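Cell 4 Re-inspection Checklist, with Comments
Stavico line, Dason building
February 2020
Inspector: Tharushi Pathirana

Reason for inspection: left arm failed to stop on contact during the tidy-up routine and leaned on the table until the base joint faulted. No injuries. One bottle, deceased.

Marks used: OK, FIX (run at reduced speed until done), STOP (do not run).

1. Emergency stop, front. OK
Pressed with both arms moving. Both stopped. I pressed it again because it's the only part of this job I enjoy.

2. Emergency stop, rear. FIX
Works, but you need to move a chair to reach it. The October report says the same thing about what I believe is the same chair.

3. Contact force limit, left arm. STOP, then OK after reset
Found set to 163. The written limit is 60. Skunley's notes say the higher value was put in "temporarily" to get the arm through a sticky drawer test. The drawer left the building before Christmas. Reset to 60, power cycled, value held. Pushed the wrist by hand during a slow move and it gave up at once, as a polite arm should.

4. Contact force limit, right arm. OK
Set to 60. Nobody had tried to help it.

5. Limits locked against editing. FIX
There is a password. It is on a sticky note on the monitor. I have removed the note, and I expect everyone knows the password by heart.

6. Mounting plates and bolts, both arms. OK
Checked with the torque wrench. Left plate was the one I worried about, given the leaning. No movement, paint marks still lined up.

7. Cable routing. FIX
Both arms have enough slack for full reach. The cables low down on the right need tying back before somebody's foot finds them. Michiels has ties in the second cabinet, under the box marked "not ties."

8. Work surface and loose items. FIX
The routine is bottles and small litter into the bin. Item list on the door doesn't match what goes on the table, and the arm plans its approach height from the list. A thing that isn't on the list is a thing it doesn't know it can hit.

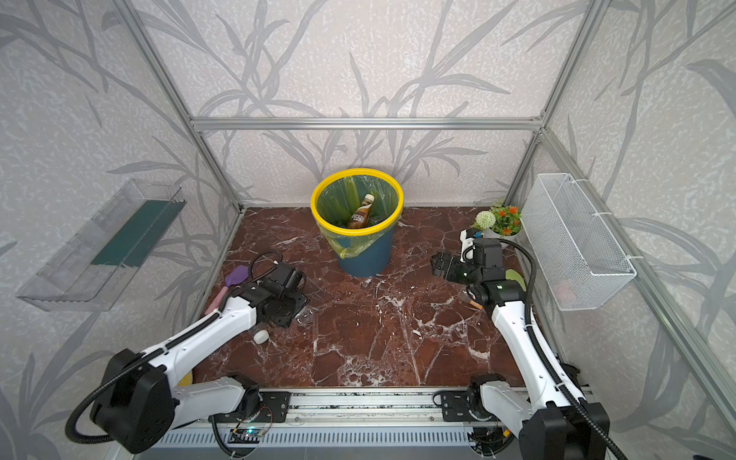 Item 8: clear bottle on its side by the left gripper, bin at back center.

Keep the middle of the table open between runs. Update the list whenever something is added, including decorations – yes, the flowers count.

9. Bin. OK
Liner folded over the rim. Keep it that way, and replace the bag before it gets full enough to change the drop height.

10. Fault log. FIX
The log holds 1,000 entries and then eats the oldest. It was full of door warnings, so the first few minutes of the incident are gone. Save the log before restarting anything. If you have already restarted, write down what you remember and sign it.

11. Operator briefing. FIX
Two people told me the arm "sometimes does that." Please report it the first time it does that.

Result: cell may run at reduced speed, one operator at the front stop, no unattended runs. Full speed after 2, 5, 7, 8, 10 and 11 are closed and I have been back to look. Bring the chair up with Michiels. I have tried.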